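Liniertes Papier

Liniertes Papier ist ein Schreibpapier, auf dem in regelmäßigem Abstand waagerechte Linien vorgedruckt sind. Die Linien geben der Handschrift eine Richtung und eine Größe vor. Man verkauft es als lose Blätter, als geleimten oder gehefteten Block, als Heft und als gelochte Einlage für Ordner. Von liniertem Papier unterscheidet man das karierte Papier, das Punktpapier und das Notenpapier, obwohl die Herstellung von allen vier Sorten sehr ähnlich ist.

Inhalt
1 Begriff
2 Geschichte
3 Herstellung
4 Formate und Lineaturen
5 Verwendung
6 Lagerung und Umgang
7 Siehe auch
8 Anmerkungen

Begriff

Das Wort »liniert« ist vom Verb »linieren« abgeleitet. In Österreich und in älteren Texten findet man auch »liniiert«, beide Schreibungen gelten als richtig. Die Anordnung der Linien auf einem Blatt heißt Lineatur. Zu der Lineatur gehören der Abstand der Linien, ihre Stärke, ihre Farbe und, falls vorhanden, die senkrechte Randlinie.

In der Umgangssprache wird »Linienblatt« manchmal für das linierte Papier selbst gebraucht. Im engeren Sinn ist das Linienblatt aber ein kräftig bedrucktes Blatt, das man unter ein unliniertes Briefpapier legt. Die Linien scheinen durch, und der fertige Brief bleibt ohne Lineatur. Vielen Briefblöcken liegt ein solches Blatt bis heute bei.

Geschichte

Schon die Schreiber des Mittelalters haben ihre Seiten vor dem Schreiben liniert. Auf Pergament wurden die Linien zuerst mit einem stumpfen Griffel eingedrückt, sodass auf der einen Seite eine Rille und auf der anderen Seite eine kleine Erhöhung entstand. Später benutzte man einen Stift aus Blei oder Tinte. Damit die Linien auf allen Blättern einer Lage an derselben Stelle waren, stach man am Rand kleine Löcher durch mehrere Blätter zugleich. Diese Einstiche sind in vielen Handschriften noch erhalten und helfen der Forschung, die Arbeitsweise einer Werkstatt zu bestimmen.

Mit der Verbreitung der Buchführung wuchs der Bedarf an Papier mit gleichmäßigen Linien und Spalten. Lange Zeit wurde diese Arbeit von Hand mit Lineal und Feder gemacht. Im 18. und 19. Jahrhundert kamen Liniermaschinen in Gebrauch, bei denen viele Federn nebeneinander an einem Balken befestigt waren. Das Papier wurde auf einem Tuch oder zwischen Fäden unter den Federn durchgeführt, und jede Feder zog eine Linie. Die Tinte kam aus einem feuchten Wollstreifen, der oben auf den Federn lag. Später ersetzten schmale Scheiben aus Metall die Federn, was eine höhere Geschwindigkeit erlaubte.

Im 19. Jahrhundert verdrängte das linierte Heft in den Schulen langsam die Schiefertafel. Zum Teil bestanden beide Schreibmittel lange nebeneinander: Man übte auf der Tafel und schrieb die Reinschrift in das Heft. Auch die Tafeln hatten oft eine eingeritzte Lineatur.

Herstellung

Heute wird die Lineatur meistens im Offset- oder im Flexodruck aufgebracht. Das Papier läuft von der Rolle durch das Druckwerk, wird auf beiden Seiten bedruckt, quer geschnitten und zu Stapeln gesammelt. Bei Blöcken kommt eine Rückpappe dazu, und der Stapel wird an einer Kante mit einem elastischen Leim bestrichen. Bei Heften werden die Bogen gefalzt, mit Drahtklammern geheftet und danach an drei Seiten beschnitten.

Die Farbe der Linien ist meistens ein helles Grau oder ein helles Blau. Sie soll beim Schreiben gut sichtbar sein, aber den geschriebenen Text nicht stören. In der Zeit der frühen Fotokopierer war das Hellblau beliebt, weil es auf der Kopie oft verschwand.

Für die Qualität des Papiers ist die Leimung wichtig. Ein schwach geleimtes Papier saugt die Tinte auf, und die Striche werden an den Rändern faserig. Ein stark geleimtes Papier trocknet langsam, was besonders für Linkshänder unangenehm ist. Blöcke für den Kugelschreiber können leichter sein als Papier für den Füllfederhalter. So führt der Hersteller Palgate seinen einfachen Collegeblock mit einem Flächengewicht von 72 g/m², den Block für Tinte dagegen mit 88 g/m².

Die Kante eines Stapels ist nach dem Schnitt glatt. Sobald lose Blätter in die Hand genommen werden, verschieben sie sich gegeneinander. In der Buchbinderei stößt man sie deshalb vor dem Leimen auf einer ebenen Fläche auf. Größere Betriebe verwenden dafür einen Rütteltisch, für kleine Mengen genügt ein gewöhnlicher langer Tisch, auf dem man die Blätter in Reihen auslegen kann.
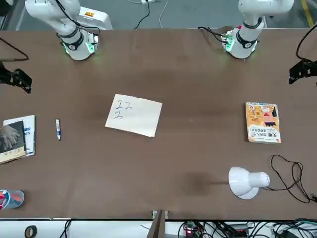 Formate und Lineaturen

In den meisten Ländern Europas ist das Format A4 mit 210 × 297 mm für lose Blätter und große Blöcke üblich. Für Schulhefte und Notizblöcke kommt das Format A5 dazu, für kleine Notizen das Format A6. In Nordamerika gilt für liniertes Papier meistens das Format Letter mit 8,5 × 11 Zoll. Das bekannte gelbe Papier der »legal pads« wird in mehreren Formaten verkauft, obwohl der Name an ein einziges denken lässt.

Bei den Lineaturen unterscheidet man nach dem Zweck:

Schullineatur für Anfänger: vier Linien bilden eine Zeile. Das mittlere Band ist für die kleinen Buchstaben, das obere und das untere Band sind für die Ober- und Unterlängen. Manchmal ist das mittlere Band farbig unterlegt.

Lineatur mit zwei Linien: nur das mittlere Band ist angegeben, die Ober- und Unterlängen muss das Kind selbst abschätzen.

Einfache Lineatur: eine Grundlinie je Zeile. Sie wird ab den höheren Klassen der Grundschule und von Erwachsenen gebraucht.

Enge Lineatur: eine einfache Lineatur mit kleinerem Abstand, zum Beispiel für Notizbücher.

Im deutschen Schulwesen sind die Lineaturen nummeriert, und die Nummer steht meistens auf dem Umschlag des Heftes. Der Abstand der Linien ist nicht in allen Ländern gleich. Frankreich verwendet traditionell die Séyès-Lineatur, bei der zwischen den kräftigen Grundlinien noch drei feine Hilfslinien liegen und senkrechte Linien dazukommen. In Nordamerika unterscheidet man »wide ruled« und »college ruled«. Die zweite hat einen Abstand von knapp über 7 mm.

Der Rand wird durch eine senkrechte Linie oder durch eine freie Fläche gebildet. Er dient für Korrekturen, Nummern und kurze Bemerkungen. Bei gelochtem Papier muss der Rand breit genug sein, damit die Löcher den Text nicht treffen. Die Reihe »Hokbridge« der Firma Grustuner hat einen Innenrand von 15 mm, der auf der Rückseite gespiegelt ist.

Verwendung

Die wichtigste Verwendung bleibt die Schule. Daneben wird liniertes Papier im Büro, an Universitäten und im Haushalt für Mitschriften, Listen, Entwürfe und Briefe gebraucht. In Prüfungen gibt die Schule oder die Universität das Papier häufig selbst aus, manchmal mit einem Stempel oder einem Kopffeld für den Namen.

Für Tabellen und Zeichnungen wählt man eher kariertes Papier. In manchen Ländern, darunter in Russland und Italien, wird kariertes Papier auch für Text gern benutzt, sodass die Grenze zwischen beiden Sorten dort weniger deutlich ist.

In der Didaktik des Schreibens ist nicht ganz entschieden, wie viele Hilfslinien für Anfänger gut sind. Die Befürworter der vier Linien meinen, dass das Kind die Proportionen der Buchstaben schneller lernt. Die Gegner meinen, dass zu enge Vorgaben die Bewegung der Hand hemmen. Einige Lehrgänge beginnen daher auf unliniertem Papier und führen die Linien erst nach einigen Wochen ein. 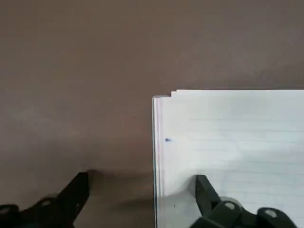
Liniertes weißes Papier auf einer Tischplatte. Die Blätter liegen leicht versetzt übereinander.

Auch in der Kalligrafie arbeitet man mit Linien, doch wird der Abstand hier aus der Breite der Feder berechnet. Fertig liniertes Papier passt selten genau. Geübte Schreiber ziehen die Linien mit einem harten Bleistift und entfernen sie, wenn die Tinte trocken ist.

Lagerung und Umgang

Papier nimmt Feuchtigkeit aus der Luft auf und gibt sie wieder ab. Wenn dies nur an einer Seite des Stapels geschieht, wellen sich die äußeren Blätter. Es wird empfohlen, größere Mengen liegend und in der Verpackung zu lagern und sie vor dem Gebrauch einen Tag in dem Raum zu lassen, wo sie benutzt werden.

Direktes Sonnenlicht lässt holzhaltiges Papier gelb werden. Auch die Linien können verblassen, wobei wasserlösliche Linierfarben empfindlicher sind als Druckfarben. Für Schriftstücke, die lange aufbewahrt werden sollen, ist alterungsbeständiges Papier vorzuziehen. Im Handel ist es auch liniert erhältlich, zum Beispiel im Sortiment von Metwally, aber die Auswahl ist kleiner als bei unliniertem Papier.

Beschriebene Blätter gehören in das Altpapier. Spiralen aus Draht oder Kunststoff sollen vorher abgenommen werden, bei Drahtklammern ist dies nicht nötig.

Siehe auch

Kariertes Papier
Notenpapier
Papierformat
Schulheft
Schreibblock

Anmerkungen

Die Angaben zu den Flächengewichten und zum Rand folgen den Sortimentslisten der Hersteller, Ausgabe Mai, eingesehen in der Vorabfassung am 21.3.23.
Die Schreibung »liniiert« wird in diesem Artikel nur bei der Erklärung des Begriffs verwendet.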